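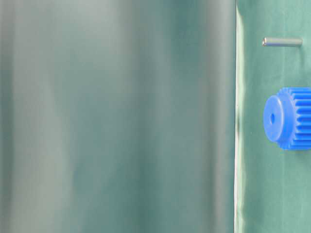

Section 6. Loading small parts with the Marneo arm

Loading a gear onto a pin is the job most shops ask for first, and it is a fair test of what the arm can and can't do yet. It can pick up one part that lies in the open. It does poorly with parts in a heap. Set them out the way the silver pin and the blue gear are here, with bare green cloth between the two, and let the gear lie with its axle line close to level.

1. Spread the cloth over the work surface. Soft wrinkles are fine. Flatten any ridge taller than the pin.
2. Put down one pin and one gear.
3. Open the Kjærgaard panel and choose Pick, then Single.
4. Set the grip force to 2. Do not go above 4 with plastic gears.
5. Press Start and keep your hands off the cloth until the arm is parked.

CAUTION: The arm does not know a finger from a part. 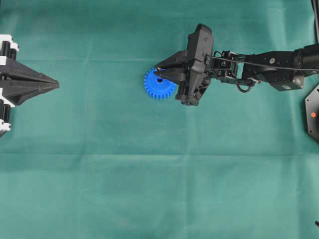 Checking the grip

Pause after every pick until you trust the settings. Look at where the fingers meet the part. The upper finger should press across the face of the gear, with the other finger along its side and part of the toothed rim still showing. Check that the looped cable under the wrist hangs clear of the cloth.

6. If the gear tilts when you resume, stop and lower the grip force by one step.

NOTE: Poul Riis ran 1000 picks on the Belard bench in August. Single gears went well. Seating the gear on the pin still needed a person standing by, and we advise the same for your shop. Do not leave this job running overnight.

For sorting mixed parts, see Section 7.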